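**Dressing kids for the Dronholm lantern walk — what works over a snowsuit?**

*Holidays & Celebrations > Kids' clothes*

---

**misaki_m** wrote:

We're doing the lantern walk for the first time, December 2018, on the Saturday. My son is five and my daughter is two. The flyer says "festive white and gold" and nothing else. Do people really put the kids in white? It's an evening walk along the river and then cocoa at the Noguchi bakery, and I can see how that ends.

I looked at the Alla set with the gold trim but it's $69 for a cape and hat. That seems like a lot for one night.

Misaki Morikawa

---

**uchida_k** wrote:

Don't buy the cape. We had it last year. The trim comes off in the wash and the hood falls over their eyes. Plain snowsuit, white scarf, gold ribbon on the hat. Done.

---

**sayaka.ikeda** (2,553 posts) wrote:

I disagree about the cape. My girls have worn the Alla one two years running and it still looks fine. You wash it by hand in cold water and dry it flat. If you put it in the machine then yes, the trim goes.

For the two-year-old I would skip it, though. They trip on the hem when they're that small.

---

**uchida_k** wrote:

I'm not hand washing something with cocoa on it in December.

---

**sayaka.ikeda** wrote:

Then buy the brown one :)

---

**kenta_mizuno** wrote:

We made ours out of an old bedsheet. Cut a half circle, fold the neck edge over, run an elastic through it. Gold fabric paint along the bottom, let it dry overnight. It goes over a winter coat if you cut it wide enough. Measure from the neck to the knee WITH the coat on. I forgot that the first year and it came out as a bib.

Shoes matter more than the cape. The river path had ice on it last time and half the kids were in dress shoes.

---

**misaki_m** wrote:

The bedsheet is a good idea. I have a flat one with a stain at one end that I can cut around. What kind of elastic? And did you hem the bottom or leave it raw?

---

**kenta_mizuno** wrote:

Quarter inch, the soft kind. I left the bottom raw. The paint holds the edge well enough for one evening. Keep the neck loose so it pulls off if it catches on something.

---

**kazue_m** wrote:

I'm Misaki's mother-in-law and I have told her I will sew it. She doesn't need to paint a bedsheet.

I would like to hear from anyone who has used the gold bias tape from Ernier. They have it on the roll by the register. I want to know if it frays when you take it around a curve.

---

**sayaka.ikeda** wrote:

It frays if you cut it straight across. Fold the end under before you pin it. On a curve, steam it into shape first and then sew — it lies much flatter. Go slowly with the iron, it's part plastic and the gold will dull if you hold it in one spot.

---

**uchida_k** wrote:

Real candles or battery ones this year? Last year it was a mix and the little ones had real flames next to long sleeves. I don't care what anybody's kid looks like but I'd keep the sleeves tight.

---

**kenta_mizuno** wrote:

Battery only for under sevens, it's on the back of the flyer. There were 509 people signed up the last time I checked the page, so I'd get to the bridge early if you want to walk near the front.

I still think paint is fine, Mrs. Morikawa. The kids won't know the difference.

---

**kazue_m** wrote:

I will know the difference.

---

**misaki_m** wrote:

OK, the plan: sewn cape for my son, no cape for my daughter, just the white hat with a ribbon. Snow boots for both. Battery lanterns. I'll go to Ernier tomorrow for the tape. If it works we'll keep the cape for my niece's birthday in April.

---

**kazue_m** wrote:

Get three yards. Also matching thread, the polyester. I have needles. A small stitch and a knot at each end of the ribbon is enough for the hat. 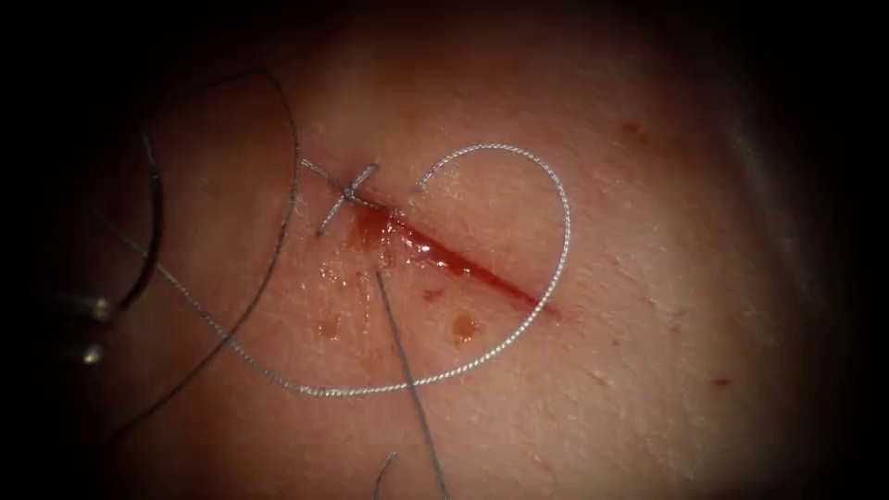
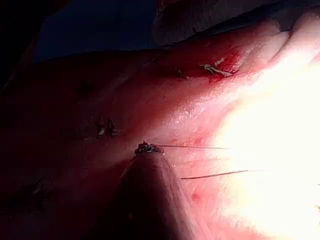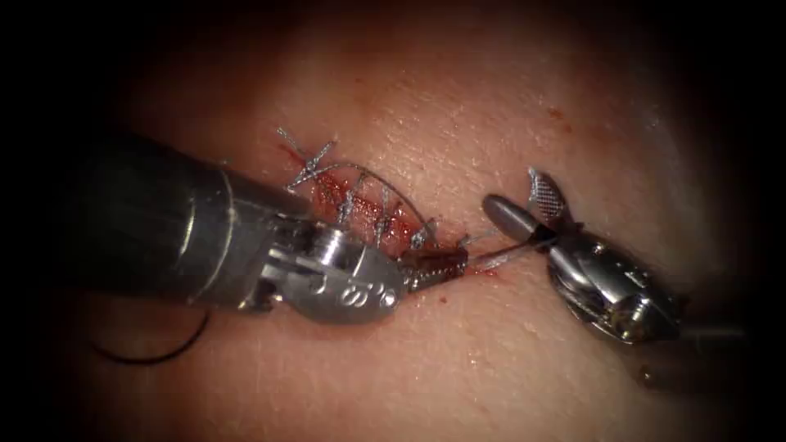
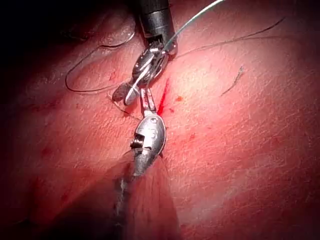

*First one: the knot. Last one: two instruments at the incision.*

---

**misaki_m** wrote:

Three yards, got it. Does the tape come in more than one width?

---

**sayaka.ikeda** wrote:

Two. You want the narrow one.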